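Coffee going flat within days of opening — what am I doing wrong?

Asked in Kitchen & Larder, Zanside Community Help
1112 views, 3 answers

I've been buying whole beans since August, when my sister-in-law gave me a hand grinder, and I do love the ritual of it. The first few cups out of a new bag are lovely. By the end of the week, though, it all tastes of damp cardboard and I end up putting sugar in, which I gave up years ago!

I keep the bag in the cupboard over the kettle, with the top rolled down and an elastic band round it. We're in Okport, right by the water, so the house is never what you'd call dry. Would I be better off with a proper tin? My neighbour swears by the freezer but my mother always said never to do that. I only drink two cups a day, so a bag lasts me a good while.

Answer 1 (accepted)

Hello, and welcome to the fussy coffee people, we're a friendly lot once you get past the gadgets. I had just this trouble when we moved to our present house, and I spent a silly amount of money before sorting it out, so let me save you some of that.

First, move the bag out of that cupboard. Over the kettle is the worst place in the kitchen, what with the steam and the warmth going up into it several times a day. Any cool, dark cupboard on the other side of the room will do — mine live with the flour.

Second, squeeze the air out before you close the bag. Fold the top over tightly, two or three turns, and put a clip right across the whole width. An elastic band only grips in the middle and lets the corners gape.

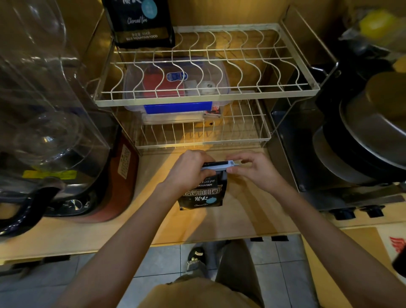
I did go through a tin phase. I bought a very handsome Plunemel one with a lid like a bank vault, and it was fine when it was full, but as the beans went down there was more and more air sitting in there with them. With a bag you can keep rolling it smaller. I use the tin for teabags now.

Third, and I suspect this is most of it, buy less at a time. If you're only having two cups a day then a big bag will be past its best before you're halfway down. Look for a roast date as well as the best before, and if your shop will sell you a small bag, have that, even if it costs a bit more.

Grind just what you need each time, too, but it sounds as if you're doing that already.

Posted 1/20/22, 40 people found this helpful

Answer 2

freezer is fine. been doing it for years. your mum is wrong sorry

Answer 3

I'd half agree with the freezer answer, with a bit more care. Split a new bag into small portions in airtight pots, freeze them, and take one out at a time. Let it come up to room temperature before you open it, or you'll get water all over the beans. What you mustn't do is keep taking the same bag in and out every morning, and I expect that's what your mother had in mind.

Also, do give the grinder a brush out. Old oily grounds in a Hallgrímsson hand mill made every bag I bought taste stale for months, and I was blaming the poor shop.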